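Who checks the people in charge?
By Annag Swanson

Imagine your school needs a new head teacher. One person picks a favourite and says, "I choose her." Should she start on Monday? Or should somebody ask her a few hard questions first?

Lots of countries ask the questions first. When a president or prime minister wants to give someone a very big job, such as being a top judge, that person may have to sit in front of a group of politicians and answer them out loud. This is called a hearing.

It sounds like a good idea. I think it mostly is. But you should be a bit suspicious of hearings, and I'll tell you why.

Let's make up a country called Ledesma. Ledesma has a parliament with 80 members. They belong to two parties, the Skotsteads and the Usthams, who do not like each other much. The leader of Ledesma is a Skotstead, and she wants a man called Mr Emeck to be a judge.

On the day of the hearing, the Skotsteads ask things like, "Mr Emeck, would you say you are very fair, or extremely fair?" The Usthams ask things like, "Mr Emeck, why did you write something silly 20 years ago?" Some of them talk for so long that they forget to ask a question at all.

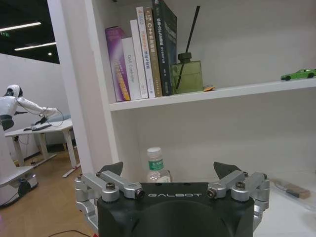 Mr Emeck has been practising for weeks. His helpers have told him what to say when a question is tricky. He says, "I can't talk about that, because I might have to decide it in court one day." Sometimes that is a proper answer. A judge shouldn't make up her mind, or his, before hearing both sides. Sometimes it is just a handy way of not answering. From the outside it is very hard to tell which.

Then everyone votes. How do you think it goes? Nearly all the Skotsteads say yes and nearly all the Usthams say no. Most of them had decided before Mr Emeck sat down.

So is it a waste of time? Grown-ups argue about this. Some say hearings have turned into a show for the television cameras. Others say that a person with something bad to hide might not dare to go for the job if they know they'll be asked about it in public. I can't prove that second one, and I'm not sure anyone can, but it seems likely to me.

If you ever watch a hearing, try this. Listen to the question, then listen to the answer, and see if they match. Do it for the politicians you like as well as the ones you don't. That second part is harder – even for people who do it for a living.

Words to know

Hearing: a meeting where people are asked questions in public before a decision is made.
Nominee: the person who has been picked for a job but hasn't got it yet.
Party: a group of politicians who agree on a lot of things and usually vote together.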